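Thread: Two-arm cell on the repack bench, what happened to your people?

calado_r
We do pet food samples at Tellcombe. Since March the bag and funnel work goes to a pair of arms. One holds the funnel, the other brings the bag to it.

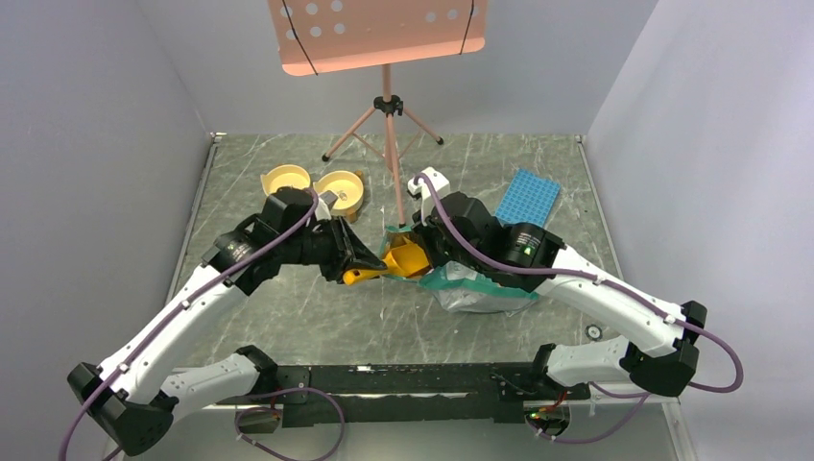 Target is 775 portions a shift. By hand we did 1000 with two people. Those two now refill, clear jams and log faults. Same pay so far.

flurken
So slower, and you still need both of them?

calado_r
On days, yes. Nights run with one. My wrists are better, I'll say that much. The foil bags are the worst part of it. The tip gets twisted in the gripper and someone has to decide whether to stop the cell.
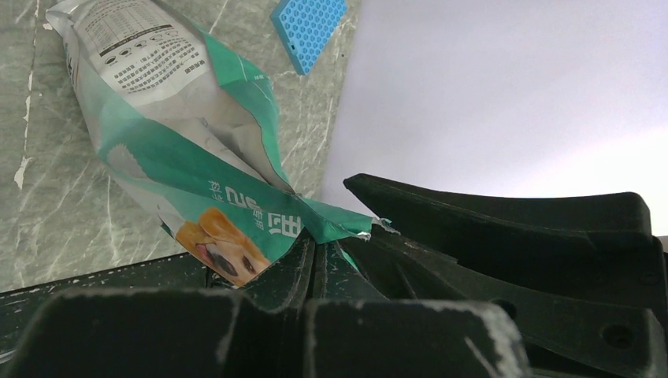

Domenica Reisinger
Disagree that it's the same job. At Gredico we had 11 on the bench and they called it "same pay" too. Then the piece bonus went, 125 a month. Get the new duties in writing.

calado_r
We never had a bonus. Meeting is Thursday, I'll ask about the duties.

flurken
Ask who gets nights.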